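Notebook, Sedgate shop
June 8, 2021

Open day for the Michiels group, with two people over from Warklow. Kobe Van Dijk ran the demos and I took notes and swapped batteries. Cameron Wihongi came down after lunch.

First half was the slide talk, skipped here, it's on the shared drive. Kobe gave the totals as of last night: 2,959 demonstrations recorded since February, of which 232 thrown out for lost tracking. The Warklow people asked what counts as lost. Kobe's rule is that if the marker drops out during a grasp, the whole take goes. If it drops out in between, we interpolate and keep it.

Second half was hands on. Everyone got a turn with a hand-held gripper. Things to fix before the next visit:

- People squeeze too hard. The first few takes from any newcomer have the fingers closed well past contact. Give them something soft to practice on.
- Left and right units got swapped twice. Need colored tape on the handles.
- Calibration takes too long with people standing and waiting. Do it before they arrive and just check it with them in the room.
- Bilinar export stopped at take 208 with no message. Restarted it and it went through. Cameron wants the log, I saved it under today's folder.

Asked whether the arm could replay a visitor's take straight away. Not today, it has to go through processing first. Kobe thinks we could have one prepared from the morning and run it in the afternoon. Worth trying, they clearly wanted to see that more than the plots.

Finger pads: one of the visitors asked if the diamond pattern matters or if plain rubber would do. We never tested it side by side. Adding to the list.

Cameron to send Michiels the parts list. I still owe Warklow an answer on marker size and how far away it can be read.
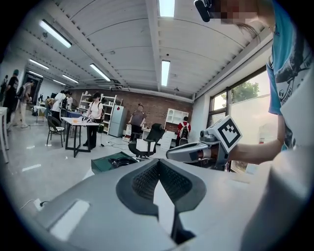 Hand-held grippers out during the open day, marker cube on the second one.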